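Home | Forums | Yard Sales & Thrift | New Posts | Search | Log in

Town-wide yard sale in Ernelby — worth the drive this year?
Started in May by pinecone_aunt

pinecone_aunt wrote:
Hello all! My sister and I are thinking of driving over for the Ernelby town-wide sale. It's 44 miles each way for us, and with gas what it is I'd love to hear from folks who have been lately. Is it still mostly households, or has it gone over to dealers like the one in Uvdale did? We had such good mornings there when the kids were small, and I'd hate to spend a whole day looking at new socks and phone cases.

dale_in_the_hills wrote:
Still households, bless them. Start on McGrath Street and work downhill, and get there by 7 if you can manage it. Last year I came home with a cedar chest for $31 and a box of canning jars the lady practically pushed into my arms. Bring small bills.

quiltbin70 wrote:
I'm going to disagree with Dale a little, and I say this with affection — the prices have gotten silly. One house wanted $70 for a lamp with no cord. The church lot was the only place where I felt like it was a yard sale in the old sense. I'd skip McGrath and go straight there.

dale_in_the_hills wrote:
Well, you can haggle! I always ask, kindly, and most people come down. The lamp folks may have just been attached to their lamp.

quiltbin70 wrote:
I don't like to haggle, never have. My mother used to make me wait in the car while she did it. If it's on the table with a sticker, the sticker ought to mean something.

pinecone_aunt wrote:
You two are both helping, I promise. My sister haggles and I hide, so we'll probably do both stops. Is there anywhere decent for lunch?

lurar_lane wrote:
The bakery by the bridge does a good egg sandwich, but they run out before noon. On what to buy, I'd look hardest at the "doesn't work" boxes at the end of the driveway, where prices are friendliest and the sellers are happy to talk. Old computers turn up in them every year, and I have a soft spot for those, though you do want the side off before you pay. A tower like this Dell can still have its power supply, its graphics card and that blue drive latch, and yet there's no processor in the socket, so figure that into your offer. Same goes for sewing machines and radios, so I keep a screwdriver in my purse.
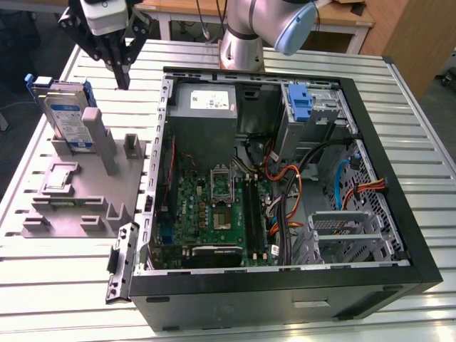 Contact the moderators | Copyright Yard Sales & Thrift Forum | Back to top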